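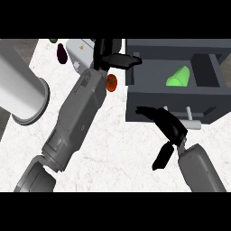

The simulated kitchen counter, with the tomato next to the left arm and the drawer handle over on the right.

I've been meaning to write about the prep kitchen for weeks, and my sister finally told me to stop explaining it at dinner and put it on the blog, so pour yourself something. We make the cold lunches for the Witdale offices, 858 boxes on a normal day, and sometime this spring two arms are going to join us on the vegetable bench. For now they live on a screen in the break room, in a pretend kitchen with a marble-looking counter and a little eggplant that I have grown very fond of.

Quang Trình from Dirkden came on 22nd January to walk us through it. I went in ready to be grumpy (I've been trimming cucumbers here for a long time and I have opinions) but he was lovely, and he asked better questions than our own managers ever have. Which drawer sticks? Who reaches over whom? Where do you put a tomato down when both your hands are full and the phone rings? We kept him 46 minutes past the end of the meeting and ate all his cookies.

What changes for us is mostly the early shift. Putting vegetables away and fetching them again will go to the arms, and the four of us who start at five will start at seven instead. My knees are thrilled! My paycheck I'm less sure about, and I said so. The company has promised the same hours through the summer, on paper, and I have my copy in the kitchen drawer at home under the takeout menus.

I do worry about Sầm, our little soup counter on the first floor, where the new people always used to learn. You started with the vegetables there and you listened to everybody gossip, and by the end of the week you knew who was who. I don't know where they'll pick that up now. Maybe at the packing table - it's louder, but there's room for one more stool.

Anyway, we each get an afternoon of training next month and mine is the second one. I'll write again once I've had my turn.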